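From: Urmila Bhatt
To: Plivden bakers list
Date: 10 April 2025
Subject: Re: Ring doughnuts and drizzle for the Lonville stall

Manju Mathur wrote:

> I've got the stall at Lonville again and want to do doughnuts this
> time. Last November my glaze slid off and the drizzle sank into it.
> Do people ice them warm or cold? And does anyone have a dough
> that uses less than a whole bag of flour? Also, plates or paper
> cases for the display?
>
> Manju

Manju,

Cold, every time. I leave mine on the rack until there is no heat left in the middle, then do the chocolate, then wait again before the drizzle. If the chocolate still looks shiny when you start drizzling, the lines will spread.

My dough uses 700 g of strong white flour and 100 g of soft butter. Ashok's has an egg more than mine and browns faster, so ask him if you prefer a darker one. I like the base kept pale, as it shows up better against the chocolate.

On plates, I would go with the flat grey-green sort. White ones make a pale dough look underdone, and a pattern fights with the drizzle. Dark chocolate with a whitish-pink drizzle looks right on that colour:
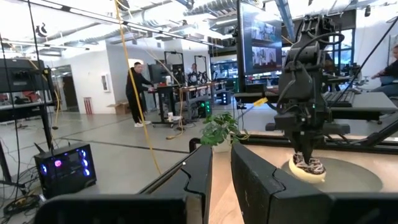

1. Chocolate. Melt it slowly and dip the top only, then turn the doughnut over and leave it alone. Don't go back and smooth it.

2. Drizzle. Icing sugar, a few drops of water and the smallest amount of pink you can get on a cocktail stick. It should fall off the spoon in a ribbon. Go across in one direction and don't stop over the doughnut.

3. Serving. One to a plate for the front of the stall, and the rest in the covered trays. Paper cases stick to the glaze if the hall gets warm.

I have 8 plates you can borrow. They are at Vivek's at the moment, and he can bring them to Timlow if you let him know.

Urmila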